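Home | Topics | A–Z | Random entry | Contribute | Log in

Milk tea (bottled)

By Bjartur Mikkelsen
Oct 11, 2026

Bottled milk tea is a ready-to-drink mixture of tea, milk or something standing in for milk, and sugar, sold in a sealed container and meant to be drunk by a person who has given up on kettles. It may be served cold or warmed. It is distinct from bubble tea, which needs a wide straw and some chewing.

Background

People have put milk in tea for centuries, and have argued for nearly as long over which goes in first. Bottling settled the argument by moving it to a factory. The drink found its largest following in East Asia, where convenience stores and vending machines gave it a home next to coffee, juice and plain unsweetened tea, the last of these bought mostly by people who read labels.

Production

Black tea is the usual base. It is brewed strong, because milk and heat treatment both flatten the taste, then blended with milk or milk powder and sweetened. Left alone, the mixture would separate into layers, so makers add emulsifiers and shake the whole thing under pressure until it behaves. It is then heated to kill off microbes and filled into bottles, cans or cartons.
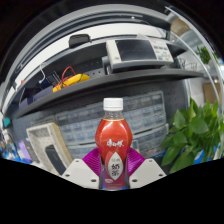 Sweetness varies a good deal from one maker to the next. Low-sugar versions exist and are praised by everyone, including those who then buy the other kind. Caffeine is usually lower than in coffee, though a large bottle late in the evening has been known to close the gap.

Packaging

Plastic bottles have the advantage of a cap, which allows the drinker to pretend that half will be saved for later. Some carry a full shrink sleeve – printed film that hugs the bottle and keeps light off the contents. Recyclers generally prefer the sleeve removed. Drinkers generally prefer to leave this to recyclers.

In collecting

Empty bottles and labels have a small but stubborn following. The Skindinness label archive holds 3275 tea labels, over 400 of them for milk tea, and its printed guide gives 9 pages to caps alone.

See also: Iced tea; Canned coffee; Condensed milk

This site uses cookies to remember your settings. Accept | Manage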